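Keir Munro
Household tips editor, Culgate

I have a soft spot for a metal drawer cabinet in a kitchen or a workroom, and my gray one with three drawers has been with me through two moves now. If you've picked one up secondhand (and you should, they are such good value!), here is how I keep mine from turning into a junk pile.

Start at the bottom. Pull that lowest drawer all the way out, empty it right down to the metal, and wipe the corners with warm water and a drop of dish soap. Then the middle one, then the top. Only pull one of them out far at a time if the cabinet isn't fixed to anything – a full top drawer can tip the whole thing toward your shins.

The bottom drawer is where I like the light, crinkly stuff, bags and wrappers I mean to use again. Shake out the crumbs first, and fold them if you have the patience. I don't always.

Cans go in the middle, standing up, or they roll every time you tug the handle. The top I try to keep for a bowl and whatever I'm cooking with that day. Small scuffs on the finish I leave alone, though a soft cloth and a little baking soda paste will fade some of them. Test it on the back first. 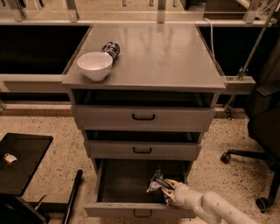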